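Chapter 8
Clothing in Use: Wear, Soil, and Care

Nomvula Venter
Aug 12, 2021

The earlier chapters followed clothing from the fiber to the finished garment. A fiber was spun into yarn, the yarn was woven or knitted into cloth, and the cloth was cut and sewn. Most textbooks on textiles spend nearly all their pages on those stages. A garment, however, spends most of its life after them. It is worn, washed, dried, folded, stored, and worn again, and each of these steps changes it a little.

This chapter is about those changes. It looks at how clothes get dirty, how they wear out, and what washing does to them. Chapter 9 deals with repair, and readers who already work in a laundry may want to read the two together.

What "worn out" means

People say a shirt is worn out when they no longer want to wear it. The fabric may still be strong. In textile work it helps to separate the different kinds of wear, as they have different causes and only some of them can be slowed down.

Abrasion is the rubbing away of fiber at the surface. It happens where cloth meets cloth, skin, or furniture: at the elbows, the seat, the inner thigh, the heel of a sock, and the fold of a collar. A woven work shirt usually shows abrasion first at the collar and cuffs, where the cloth is folded and every bend presses the same yarns outward.

Pilling is related to abrasion. Short fiber ends work loose, tangle with one another, and form small balls on the surface. On cotton the pills often break off by themselves after a time. On polyester and acrylic they tend to stay, as the fibers holding them to the cloth are strong. This is one reason a blended sweatshirt can look old long before it is thin.

Loss of shape is common in knits. A knit is made of loops, and loops can open. A neckline that is pulled over the head every day, or a hem that is tugged down, will grow unless the yarn has enough spring to draw back. Elastic waistbands lose shape for another reason. The rubber or elastane inside them breaks down with heat, age, chlorine, and body oils, and no amount of careful folding will bring it back.

Color loss is the last of the main kinds. Dyes leave the cloth in the wash, fade in sunlight, and are rubbed off along with the surface fibers. A deep red or navy cotton shows this sooner than a pale gray one, partly because it has more dye to lose and partly because the eye notices the change.

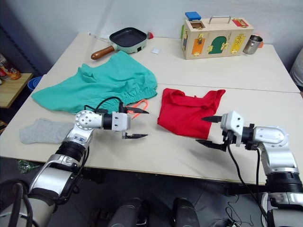

A single garment can suffer from several of these at once, and they do not move at the same speed. When students at the end of this chapter are asked to judge the condition of a piece of clothing, they should judge each kind of wear separately and write down where on the garment it is found. "Pilled under both arms, collar sound, color good" is a useful note. "Fair condition" is not much use to anyone.

How clothes get dirty

Soil is the general word for anything on a fabric that should not be there. It comes from two directions. From the outside come dust, mud, food, grease, and soot. From the inside come sweat, skin oil, and dead skin cells. In ordinary indoor life, much of the soil in a shirt comes from the wearer.

It is common to sort soils by how they leave the cloth.

Water-soluble soils include salt, sugar, and most of what is in fresh sweat. Plain water will carry off a good part of them.

Oily soils include skin oil, cooking fat, and makeup. Water alone does little here. The oil must be loosened and held in the water by a detergent, and warm water generally helps. Polyester attracts oil and holds it, and for this reason a polyester sports shirt may smell stale soon after it is put on, even when it came clean-smelling from the drawer.

Particulate soils are solids such as clay, dust, and soot. They lodge between the fibers and are moved mostly by agitation. Detergent helps keep them from settling again.

Protein soils include blood, egg, milk, and grass in part. They should be rinsed in cold water first. Hot water can set them in the cloth, and a set blood stain is very hard to take out of cotton.

Most real stains are mixtures. Gravy contains fat, protein, and starch. Lipstick contains wax, oil, and dye. A mixed stain is often treated in steps, with the oily part handled before the color that is left behind, and a cool rinse between steps if protein is present.

The four factors of washing

Any method of washing, from a riverbank to a large commercial machine, depends on the same four things: water temperature, mechanical action, chemical action, and time. If one is reduced, the others must usually be raised to get the same result. A cold wash needs a detergent made for cold water, or a longer cycle, or both. A short cycle needs more heat or more movement.

This trade-off matters because each factor also does damage. Heat shrinks some fibers and loosens some dyes. Movement causes abrasion and pilling. Strong alkalis harm wool and silk. Time adds to all three. Washing is therefore a balance between removing soil and preserving cloth, and the right balance for a kitchen apron is different from the right one for a wool skirt.

The point can be seen in the records of the Cletell laundry in Ulevden, which washed uniforms for a group of school kitchens. For several years the laundry used one hot program for everything. White aprons came out well. The colored polo shirts from Masilela, a uniform supplier, were being returned as faded and out of shape after 22 washes, and the kitchens were complaining about the cost. The laundry moved the shirts to a warm program with a longer soak and left the aprons as they were. It also stopped overloading the machines - a change the staff had been asking for since October of the year before. Returns of shirts went down, though the laundry had made both changes together and could not say which had done more.

That last detail is worth keeping in mind when reading advice on laundry. A household or a business rarely changes one thing at a time. A new detergent is often bought along with a new machine, and the credit goes to whichever cost more.

Sorting before washing

Sorting is done by color, by soil, by fabric weight, and by care label. In a home with a small amount of laundry, it is not practical to sort by all of these, and color is normally put first. A new dark or bright garment should be washed separately or with similar colors for the first 2 or 3 washes, when loose dye is most likely to come out.

Weight comes next. Heavy items such as jeans and towels rub against lighter ones and hold more water, so that a thin T-shirt dried with towels is overdry while the towels are still damp. Overdrying is hard on cotton and harder on elastic.

Small items need some attention too. Socks get caught in sleeves and under the seals of front-loading machines. A mesh bag will keep them together. Pockets should be emptied, zippers closed, and drawstrings tied, as an open zipper can snag every knit in the load. Prints last longer if the garment is turned inside out.
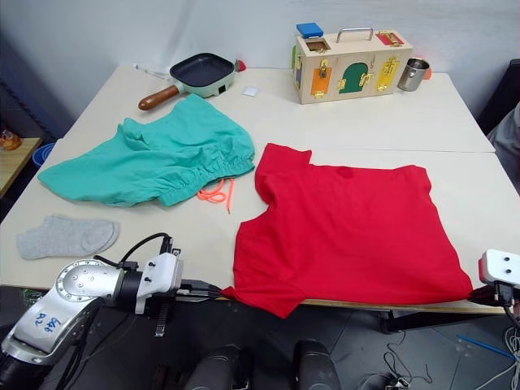

Drying and folding

A garment that has been washed correctly can still be spoiled in drying. Tumble drying adds both heat and rubbing, and the lint in the filter is fiber that used to be part of the clothes. Line drying avoids the rubbing but exposes the color to sun if it is done outdoors. Turning dark garments inside out on the line takes care of most of that.

Knits should be smoothed into shape while they are damp. Lay the piece on a flat surface, straighten the side seams, and bring the hem level. Heavy knits such as sweaters are left flat to dry, because the weight of the water will stretch them on a hanger. A light cotton T-shirt can be hung from the hem, so that any clothespin marks fall where they show least.

Folding is best done soon after drying, before creases set. The usual method for a T-shirt is to lay it face down, fold each side toward the center with the sleeve turned back, and then bring the hem up to the neck. Shops fold over a board to get the same width every time. The training sheets used at Plerniven, a clothing store, call for the board on all displayed shirts and leave it out for stock kept in the back.

Cotton and linen should be fully dry before they are put away. Even slight dampness in a closed drawer can lead to mildew, and mildew stains are dealt with in Section 8.3 along with rust and ink.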